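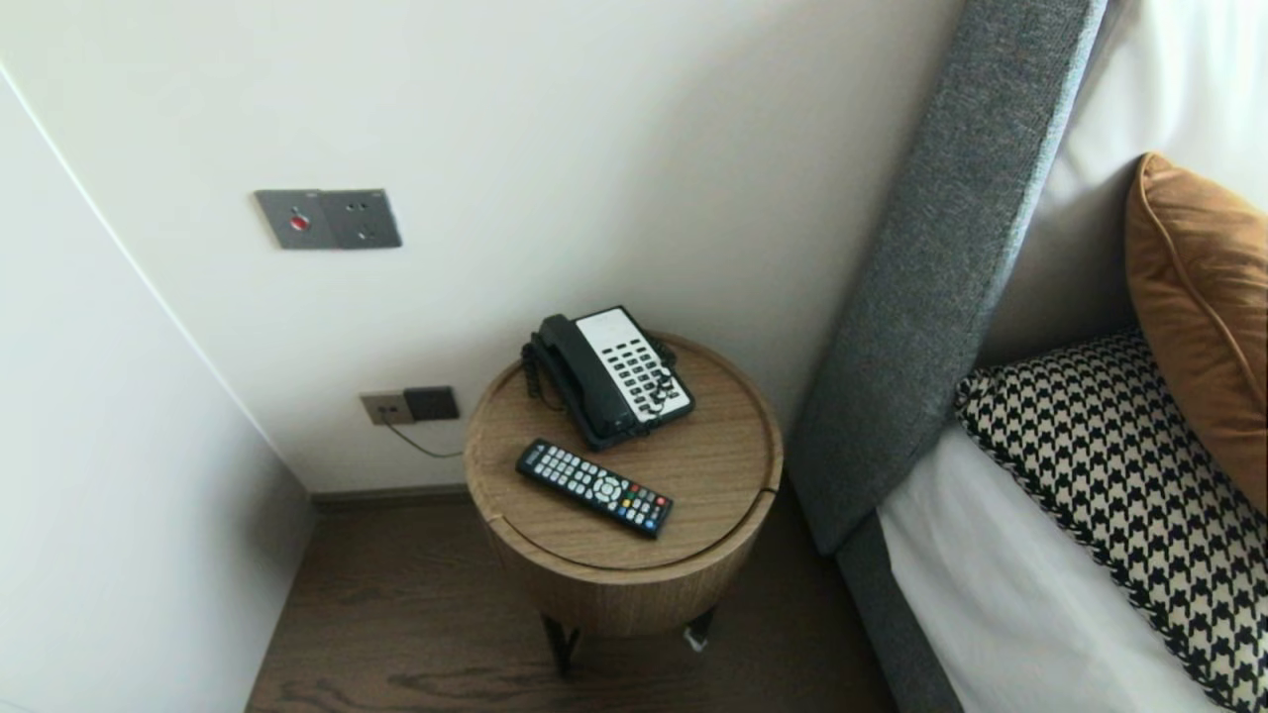 Bedside corner at the Gromine, Matheson.

Home Rooms Makers Travel Archive

I've stayed in plenty of places where the bedside table was clearly the last thing anyone bought. So when I heard that the woman who runs the Gromine, a 13-room guesthouse up the hill in Matheson, had spent an entire winter choosing hers, I wanted to meet her. We ended up talking for most of an afternoon, much of it sitting on the end of a bed!

"People laugh when I tell them," she says. "They ask about the mattresses, and I say yes, the mattresses are very nice, now come and look at the table."

The one she settled on is round, in a light oak tone, with a raised rim at the top and dark metal legs. She found it through Cevuvness, a small furniture shop two towns over, after sending back a square one that caught her hip every time she changed the sheets.

"I had bruises," she says. "I made up that bed every morning for five weeks and I walked into the corner every morning for five weeks. Round was the first thing on my list after that. The rim was the second, since my own reading glasses have gone off the edge of every table I've ever owned."

The rooms are not big. The bed has a gray upholstered headboard that takes up a good deal of the wall, and whatever goes beside it has to fit the corner. She cut circles out of brown paper and laid them on the floor until she had a size she could live with, and then she lived with the paper for a while too. (One of the circles is still pinned up in the office.)

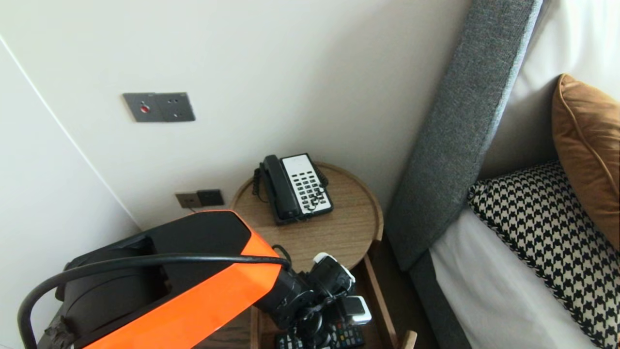 Storage was what finally won her over. She wanted a place for the small stuff that collects next to a bed, and she did not want a deep drawer where a phone charger could disappear until August. With two remotes lying below the wooden tabletop and the desk phone on it, I can see how the idea works: there's a level for things you reach for and another for things you'd like out of the way. "I keep changing my mind about which is which," she says. "Some guests want the remote by their hand all night. My sister wants it in another building."

What about the phone? I was delighted to see it, a proper corded one with a coiled cord and real buttons, and I told her so. She lit up.

"Everybody picks it up! Grown men pick it up and put it down again, just for the sound. I was told to get rid of them when we redid the place. I said no, I like a phone that stays where I left it."
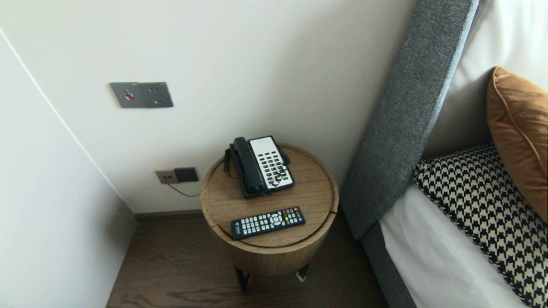 By the Cendeck Rooms Desk | 5/7/19

She has opinions about how a tabletop should be laid, too. The phone goes to the back, handset on the left, keypad on the right. The remote goes in front of it, and she likes it at a slant. "Straight looks like an office," she says, nudging one with a finger. "I want it to look as if someone put it down a minute ago."

The walls are white and she has left them plain around the table, apart from the gray plate with its small red button and the outlet down near the floor. She thought about hanging a print there and bought two, and both went to the breakfast room. The dark floor does enough, she says, with that pale wood standing on it.

Each table cost more than she had planned, and the whole order ran 600 dollars over. She'd do it again. She is already talking about lamps, and has the brown paper out.

Contact Cendeck | Copyright Cendeck, all rights reserved | Back to top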